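The Mayor's Throw

When the Brellivus baseball club asked Mireille Delorme to open its season last August, she had been mayor of Pononitz for five months and had never held a baseball. She told me this in her office without any embarrassment.

"In my family we played only cards," she said. "I thought, it is a small ball, the distance is not so long, I will manage."

She did not manage. The ball left her hand too early, went high, and came down near the photographers. The crowd of 563 people was kind at first, then it laughed, and by the evening the video was on every phone in town.

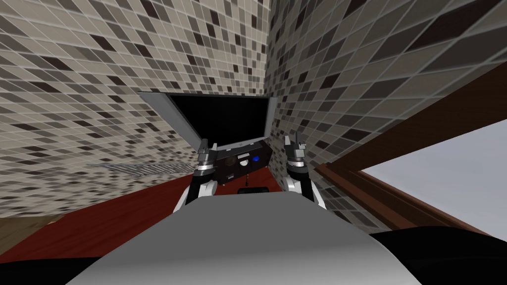 Benavides wrote the next morning, under the club's report, that a mayor who cannot prepare for one throw will not prepare a budget either. The comment received 128 answers, and Delorme told me that she read them all.

"Some were cruel, but many people only wanted to teach me," she said. "One man explained the grip in two pages. I printed it."

She still keeps the two pages in her drawer — she showed them to me — and she followed them quite seriously. During the autumn she practiced behind the Woltura sports hall before work, with a borrowed glove. She says her arm hurt so much that she signed letters slowly.

I asked if this was a good use of a mayor's time. She was quiet for a moment.

"It was before seven in the morning, so it was my own time," she answered. "But I understand the question. People look at you for ten seconds, and from this they decide if you are serious. I do not think it is fair. I also do it with other politicians."

The budget, by the way, passed in December with two votes against. She mentioned it only at the door, when I was already putting on my coat. 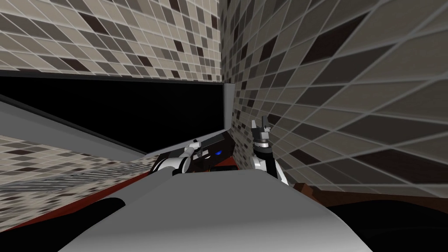
A second invitation

The club has invited her again for the coming season, and she has accepted. Her staff advised her to throw from closer, in front of the mound, as many guests do. She refused.

"If I go closer, they will write about this," she said. "I prefer that they write about the ball."

January 10, 2020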